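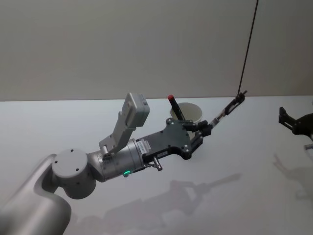 Degefa

Drurkdale Pens
Version notes last edited Oct 22, 2018

Drurkdale Pens is a table of pens and the other long thin things that share a pot with them: mechanical pencils, markers, craft knives, small screwdrivers, paintbrushes. It has 718 objects in it so far and I'm still adding. I started it as a way of sorting out a drawer and it grew into something I look forward to every evening, so if you like pens even a little, please come in and have a rummage!

The table is plain CSV, one row per object, with a second file for the writing tests. Everything is in British spelling, including the column names, so it's colour and not color. If your import script is fussy about that, rename the column once and carry on.

What's in the folder

pens.csv
The main table, 718 rows.

tests.csv
Writing tests, 1,577 rows. Most pens have been tested more than once, on different paper. Tools that don't write have no rows here.

parts.txt
My notes on what the bits of a pen are called. There is a surprising amount of argument about this (is it a button, a plunger or a knocker?) and I've picked one word for each and stuck to it.

papers.txt
The papers used for the tests, with weights where the packet gave one.

Fields in pens.csv

id
A four-digit number, written on a paper label in the box. Numbers are never reused. If an object leaves the table its number goes with it.

kind
One of: ballpoint, gel, rollerball, fountain, felt tip, pencil, brush, other tool.

opening
How you get at the point: push button, twist, cap, slide, none. I love a push button, and there are 202 of them.

barrel_upper and barrel_lower
Two columns, for the two halves of the barrel. The early version had one column called colour and it was hopeless. So many pens have a solid top half and a see-through lower half that I was forever writing things like "black/clear" and then "clear and black" three rows later. If both halves match, both columns say the same thing.

clear
Yes or no. Yes means you can see the refill or the spring through at least part of the barrel.

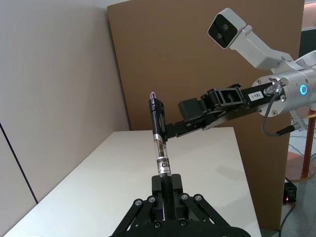 I'd always put clear barrels down as the cheap option until I began looking at them properly, and now they're my favourite part of the whole table. You can watch the spring squash up when you press the button, and you can see how much ink is left without taking anything apart. A few have tiny mould numbers on the inside wall as well. Those go in the notes column if I can read them.

clip
Metal, plastic, none, or broken. A clip that wobbles but holds is still a clip.

marking
Any lettering on the barrel or clip, copied as it stands. Where a word is partly worn away or runs round the back of the barrel under a sticker, I type what I can read and put a question mark after it. Please don't tidy these up by guessing the rest of the word. Two makers can use names that begin the same way.

length_closed and length_open
In millimetres, measured along a steel rule with the pen lying flat. For push-button pens, closed means point in and open means point out. The button sits lower when the point is out on most of them, so the open length is often shorter than you'd expect, and on a handful the two numbers are identical. These aren't typing mistakes — I went back and measured every one again.

balance
The distance in millimetres from the point to where the pen balances on the edge of the rule. Great fun to do, and slow. Only filled in for 78 objects at the moment.

notes
Anything else. Chewed ends, missing springs, a good click.

Fields in tests.csv

Each row has the id, the paper, a skip score from 0 to 3 and a smudge score from 0 to 3. The test is the same every time: a row of loops, a row of straight lines, then one finger wiped across the last loop after a count of ten. Zero is good in both columns. Left-handed smudging is worse than the scores suggest and I haven't found a fair way to put a number on it.

Sorting and storing

Objects are kept by id in the long shallow boxes Prokska sells for cutlery, point end to the left. Fountain pens lie flat like the rest, but with their caps on and a strip of blotting paper beneath. Felt tips must lie flat too. Stood upright for a month, some of them dried out at one end in August and I had to mark nine as no longer writing, which was a sad afternoon.

Known gaps

Fountain pens are thin on the ground, as I don't come across many I can afford. There are far too many black and blue ballpoints and hardly any green. Weights are missing altogether; my kitchen scales jump about too much for anything as light as a pen. The split between gel and rollerball is my own judgement and I've changed my mind on several.

Using it

Use it for whatever you like. People have borrowed the opening column for teaching children to sort and group things, and the Lurnatum stationery list links to the lengths for anyone choosing a pencil case. A mention is nice and not required.

Adding to it

Send a row in the same layout as pens.csv, leave the id blank, and leave empty anything you haven't measured. One pen is plenty. If you have a twist pen with a see-through barrel, top to bottom, I would be overjoyed to hear from you — I still have only two.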